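4. Running the walk-up demo on visitor day

I wrote this part after our open day at Dritdale, where Ieuan Skyrme and I let people try the Grodar hand-held gripper for themselves. We had 196 visitors through, so trust me, get the room sorted first!

1. Charge both battery packs the night before.

2. Wipe the lens, then switch the gripper on and wait for the steady green light.

3. Start a new session and type in a name you'll recognize later (I used "visitors" and a number).

4. Take a short test clip with your fingers well back from the lens, then play it on the laptop. 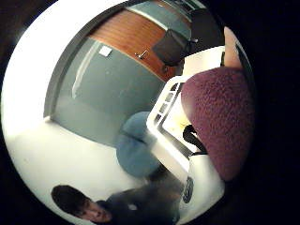 Fig. 4-1. Gripper camera view, with the door and blue-gray wall tilted and a fingertip at the upper right.

5. Check your clip for fingertips along the rim. If you find one, slide your grip back a little and shoot it again.

6. Hand the gripper over and let your visitor squeeze the trigger a few times before you hit Record. Kids love this bit, and so do their parents.

7. Press Stop before you take it back.

Note: The card holds up to 121 clips at the default setting. I empty mine at lunch.

Caution: Keep loose sleeves and long hair away from the jaws. If they jam, switch off first and only then pull them open by hand.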